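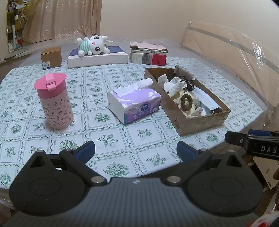
植物柄のテーブルクロスとピンクのタンブラー

件名:商品CSVの一括登録が途中で止まる(エラー表示なし)
製品:Herkus 在庫管理
連携:Bako(CSV書き出し)、Turorum(画像保管)
店舗名:Edetia
受付日:2021年5月11日
優先度:中
状態:解決済み(恒久対応は製品側で継続)

問い合わせ内容

雑貨店を運営しており、実店舗とネットショップの在庫をHerkusで一本化しています。春の商品入れ替えのため、Bakoで書き出したCSVを「商品管理」の「一括登録」から読み込んだところ、158行目までしか登録されませんでした。画面には緑色の「処理が完了しました」が出ます。エラーメールも届きません。商品一覧を見て初めて足りないことに気づきました。

4月に同じ手順で登録したときは最後まで入っています。その後に変えた設定は、自分の把握している範囲ではありません。ブラウザを閉じて再度ログインし、同じファイルをもう一度読み込みましたが、同じところで止まります。

ネットショップの更新が控えているので、残りの商品だけでも先に登録できる方法があれば教えてください。

サポート回答(一次)

お問い合わせありがとうございます。状況を確認するため、次の点をお知らせください。

・読み込みに使ったCSVファイル(加工前のもの)
・一括登録画面で選択した文字コードと更新方法
・登録されている最後の商品の商品コード
・読み込み前にExcelなどで開いて保存し直したかどうか

なお、一括登録には1ファイルあたり2,000行の上限があります。上限を超えた場合は読み込み前に赤いメッセージが出る仕様ですので、今回の症状とは一致しませんが、念のため行数もご確認ください。

調査が終わるまで、同じファイルの再読み込みはお控えください。更新方法の選択によっては在庫数に影響が出ることがあります。

お客様返信

行数は上限より少ないです。文字コードは「自動判定」、更新方法は「追加・更新」を選びました。

最後に登録されているのはキッチン用品の分類の商品です。その次の行からはヘアアクセサリーと布小物が続くのですが、どれも入っていません。

ファイルは、Bakoから書き出したものを一度Excelで開いています。価格の列だけ直して、CSV形式で上書き保存しました。書き出したままのファイルも残してあったので、両方を添付します。ファイル名の末尾に「元」とあるのが書き出したままのものです。

在庫数の件が気になります。すでに一度、同じファイルを読み込み直しています。

調査記録1:文字コード

添付の2ファイルを比較した。書き出したままのファイルはUTF-8、保存し直したファイルはShift_JIS。自動判定ではどちらも正しく判定され、検証環境で商品名の文字化けは発生しなかった。

Shift_JIS側で一部の記号が「?」に置き換わっていた。商品説明の波線とハート記号で、Excelでの保存時に失われたものと思われる。表示上の問題はあるが、読み込みの停止とは関係がない。文字コードをUTF-8に固定して読み込んでも、停止する行は変わらなかった。

判定:原因ではない。

調査記録2:画像のURL

一括登録では、画像URLの列に値があるとTurorumに接続してファイルの有無を確認する。応答がないときに処理が打ち切られる不具合が以前の版にあったため、この経路を疑った。

画像URLの列を空にしたファイルを作り、検証環境で読み込んだ。結果は同じで、158行目の商品を登録したところで終了した。Turorum側の接続記録も見たが、拒否や時間切れは残っていない。保存容量にも余裕がある。

判定:原因ではない。URLの列は元に戻した。

調査記録3:ファイルの分割

停止箇所の前後でファイルを分け、それぞれ単独で読み込んだ。

前半:最後まで登録された。
後半:見出し行を付けて読み込んだところ、最後まで登録された。

どちらの部分にも登録できない商品は含まれていない。つなげたときにだけ止まる。分割位置を少し手前にずらすと、今度は後半のファイルが途中で止まった。このことから、境目にある行の書式に絞って調べることにした。

調査記録4:引用符

158行目の商品説明を、表計算ソフトを使わずテキストエディタで開いた。説明文の中に半角の二重引用符がひとつ入っている。寸法をインチで書くための記号として入力されたものだった。

CSVでは、引用符で囲んだ項目の中に二重引用符を書く場合、同じ記号を重ねて書く決まりになっている。Bakoの書き出しファイルでは重ねる処理がされておらず、項目の終わりの判定がずれていた。Herkusはそれ以降のすべての行を、閉じられていないひとつの項目の続きとして読んでいた。ファイルの終わりに達したところで、残りを「空の備考」として切り捨て、正常終了と表示している。

分割したときに後半が通ったのは、問題の引用符が前半側に入っていたため。前半のファイルでは切り捨てられる行がなく、見かけ上は問題なく終わっていた。

当該の記号を「インチ」という文字に置き換えたファイルを作成し、検証環境で読み込んだ。最後の行まで登録された。記号を重ねて書いたファイルでも同じ結果になった。

判定:原因と確認。

サポート回答(二次)

調査の結果、商品説明に含まれる半角の二重引用符が原因と判明しました。恐れ入りますが、次の手順で登録をお願いいたします。

1. Bakoの商品編集画面を開き、停止した行の商品の説明文から半角の二重引用符を取り除く。寸法は「インチ」や「cm」など文字で書く。
2. Bakoの検索欄で、ほかの商品説明にも同じ記号がないか調べる。見つかった場合は同様に直す。
3. CSVを書き出し直す。Excelでは開かず、そのまま保存する。
4. Herkusの一括登録で文字コードに「UTF-8」、更新方法に「更新のみ・在庫数は変更しない」を選び、先に登録済みの商品を上書きする。
5. 続けて更新方法を「新規のみ」に変え、同じファイルをもう一度読み込む。

価格の修正はBakoの画面で行うか、登録後にHerkusの「価格一括変更」をお使いください。Excelで保存し直す必要がある場合は、商品コードとバーコードの列を読み込み時に「文字列」に指定してください。標準のまま開くと、先頭のゼロが消えたり、長い番号が指数の形に変わったりします。今回お送りいただいた保存し直しのファイルでも、バーコードの列に指数表記になっている箇所がありました。

在庫数については、別途確認のうえご連絡します。

お客様返信

手順1から3まで終わりました。検索したところ、同じ記号の入った商品がもうひとつありました。トレーの説明文です。以前のスタッフが入力したもので、気づいていませんでした。両方直しました。

バーコードの件は心当たりがあります。店頭のレジで読み取れない商品が先月から出ていて、スキャナーの故障だと思っていました。古いスキャナーに替えても同じだったので、そのまま手入力で会計していました。これも関係していますか。

在庫数の確認が終わるまで、手順4以降は待ったほうがよいでしょうか。
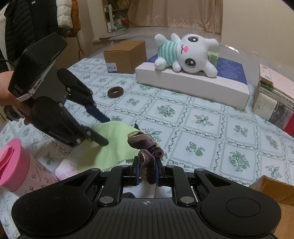
調査記録5:在庫数

お客様の環境の操作履歴を確認した。同じファイルの読み込みが続けて行われており、更新方法は両方とも「追加・更新」。この設定では、CSVの在庫数が現在の在庫数に加算される。読み込み直しにより、158行目までの商品で在庫数が二重に加算された状態になっていた。

停止箇所より後の商品は一度も登録されていないため、影響を受けていない。

一括登録の取り消し機能は、実行から7日以内であれば使用できる。取り消しを行うと、その回の読み込みで変わった項目だけが元に戻る。間に受けた注文の引き当て分は別に記録されており、取り消しても失われない。検証環境に操作履歴を複製して試したところ、注文分を差し引いた正しい数に戻った。

調査記録6:バーコード

4月の一括登録で使われたファイルが履歴に残っていたので内容を確認した。バーコードの列が指数表記のまま登録されている商品があった。レジ側は番号が一致しないため、商品なしと応答していた。スキャナー本体は正常と考えられる。

Bako側の元データには正しい番号が残っている。書き出し直したファイルで上書きすれば修正できる。ただし、指数表記に変わった番号をHerkusの画面上で元の桁に戻すことはできない。桁の下のほうがゼロに置き換わっており、元の番号を復元する情報が残っていない。

サポート回答(三次)

お待たせいたしました。在庫数とバーコードの両方について確認できました。

在庫数は、再読み込みの分が余分に加算されています。お手数ですが、「商品管理」の「一括登録履歴」を開き、いちばん新しい読み込みの右にある「取り消し」を押してください。ひとつ前の読み込みは取り消さないでください。両方を取り消すと、登録された商品自体が削除されます。

取り消しが終わると、履歴の状態欄が「取消済」に変わります。その後、前回ご案内した手順4と5を進めてください。処理中は別の画面で在庫を編集しないようお願いします。

レジで読み取れない商品は、4月の登録時にバーコードが指数表記で保存されたことが原因です。手順4の上書きで正しい番号に置き換わります。レジ端末には商品情報が一時保存されているので、上書きのあとで端末の「設定」から「商品情報の再取得」を実行してください。端末が複数ある場合は、それぞれで行う必要があります。

手入力で会計された分は、商品を選ばずに金額だけを入力している場合、在庫から引かれていません。該当する商品については、店頭の実数とHerkusの在庫数を照らし合わせてください。「棚卸し」の画面で対象を分類ごとに絞り込めます。

お客様返信

履歴から取り消しをして、状態が「取消済」になりました。在庫数を数品目だけ見ましたが、棚の数と合っています。

手順4と5も終わり、最後の商品まで入りました。レジのほうは、商品情報の再取得をしたら読み取れるようになりました。奥の端末だけ「通信中」の表示のまま進まなかったので、電源を入れ直してからもう一度実行しました。2回目で完了しています。

手入力の分は金額だけで打っていました。布小物の分類から順に棚卸しをします。

ひとつ要望です。途中で終わっているのに完了と表示されるのは困ります。登録した件数だけでも画面に出してもらえないでしょうか。件数が見えれば、足りないことにすぐ気づけたと思います。

それと、「追加・更新」という名前では在庫が足し算になるとは思いませんでした。商品の追加のことだと思って選んでいました。

サポート回答(四次)

ご確認いただきありがとうございます。登録が完了したとのこと、承知しました。

完了表示については、不具合として開発部門に報告しました。引用符が閉じられていないファイルを読み込んだ場合は、処理を始める前に該当する行番号を表示して中止するよう修正を予定しています。読み込み後に登録件数と対象外の件数を表示する件も、あわせて要望として登録しました。提供時期は未定です。

更新方法の名称についても、同様のお問い合わせをほかの店舗様からいただいています。まずはヘルプページの説明に、在庫数が加算される旨を追記しました。画面上の名称変更は検討中です。

Bakoの書き出し処理については、再現用のファイルを添えて先方の窓口に連絡しました。修正されるまでは、商品説明に半角の二重引用符を使わないようお願いいたします。全角の引用符とかぎかっこは問題ありません。

棚卸しの途中で数が合わない商品が出てきた場合は、商品コードを添えてこのチケットにご返信ください。

内部メモ

・再現用ファイルは検証環境の共有フォルダに保存。お客様の価格情報は削除済み。
・引用符の扱いは読み込み部分の共通処理。顧客一覧と仕入先一覧の一括登録でも同じ症状が出る。仕入先一覧で再現を確認した。顧客一覧は未確認。
・エラー通知メールは正常終了扱いのため送信されていなかった。通知の設定自体に問題はない。
・「一括登録履歴」の取り消しボタンが、どの回のものか分かりにくい。案内文では「いちばん新しい読み込み」と書いたが、並び順を変えている利用者には通じないおそれがある。次回から実行日時で案内する。
・レジ端末の再取得が「通信中」で止まる件は、別チケットで扱う。端末の再起動で解消した事例として追記した。
・ヘルプページ「CSVを編集するときの注意」に、バーコード列の指数表記とその直し方を追加。元データが残っていない場合は番号を入力し直すしかないことも書いた。

お客様返信

棚卸しが終わりました。ずれていたのは手入力で会計した商品だけで、棚の数に合わせて直しました。ネットショップの表示も確認済みです。このチケットは閉じてもらって大丈夫です。

対応結果

お客様の了承を得てチケットを終了。Bako側から回答があった場合は、関連チケットに記録する。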